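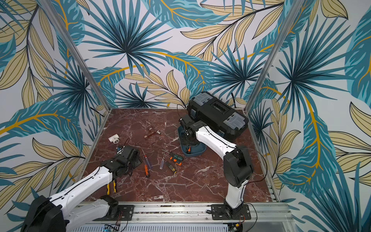 Leaf-pattern wallpaper on three walls, with a tabletop in reddish-brown marble pattern.

Leaf wallpaper is a kind of wall covering which shows large leaves, mostly of palms, on a light ground. In the town of Utden it was printed by the Rollthorpe works, where 187 patterns were kept in the sample books. The paper was sold in rolls, and the pattern had to be matched at every edge. For this reason a large print leaves more waste than a small one.

Teal and green are common colors for the leaves. The stems are often drawn in yellow, so that the eye can follow them from one strip to the next.

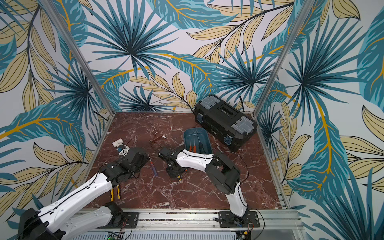 According to Tóth, the large prints should be used only in small rooms, "for in a long hall the repeat becomes tiring." The opinion is not shared by all makers. At Clirnlow, the same prints were hung in corridors and stairways.

See also: Border paper; Pattern repeat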